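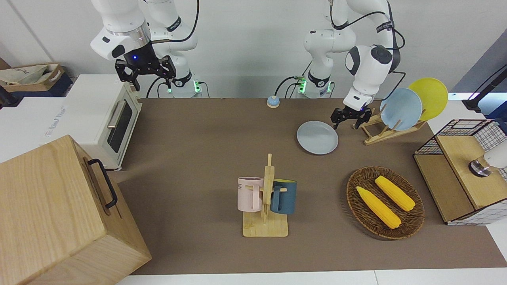
How hard should a gripper squeeze?

Just hard enough that the object doesn't slip when the arm speeds up or stops. For most kitchen things that's a lot less force than beginners set, and the right number depends on the finger surface at least as much as on the weight of the thing you're lifting.

Week 7 notes: comparing two-finger grippers

OK, so last time I ran out of time in the middle of friction, and I'm going to pick it up there. Push two fingers against the sides of a plate and each finger can hold up some of the weight by friction. Smooth fingers on a glazed plate give you very little. Put a rubbery pad on and you can often cut the force way down (try it with your own thumb and a dish glove, it's the same thing!).

We have two sets of fingertips to compare in the lab, the Brerko ones and the Flallano ones. The Brerko tips are flat and stiff. The Flallano tips are softer and bend a little around whatever they touch. I like the soft ones for mugs and I really don't like them for plates, where the bend lets the plate tilt. You may disagree with me after you've tried both, and that's fine, just show me your numbers.

Objects for the lab

Plates: a light blue one flat on the table, and a blue and a yellow standing in the wooden rack. The flat one is much harder than it looks. A two-finger gripper coming straight down has nothing to close on, so you need to catch the rim at an angle, or get the second arm involved.

Mugs: the pink and the teal on the mug tree. Think about lifting up and off the peg before you pull away. Every year I see people pull first.

Corn: two ears in the wicker basket. Bumpy, so friction is kind, but the basket rim gets in the way of your fingers if you come in low.

Bell: press the button on top with the fingers closed. I use it as a warm-up, and it's a nice check on your height calibration.

What to run

Do 40 tries per fingertip set on one plate and one mug. Start with the gripper at the low force setting and go up one step whenever you get a slip. Write down the setting, the arm you used, and whether the object slipped, tilted or held. Please don't skip the failed tries, I want those most of all.

Leave the controller speed alone for the first set. If you change speed and force together you can't tell which one caused the slip, and then we're both sad at grading time.

Reading: the Brzozowska handout, the part on contact and friction. Logs go in the Modavby folder before the September review.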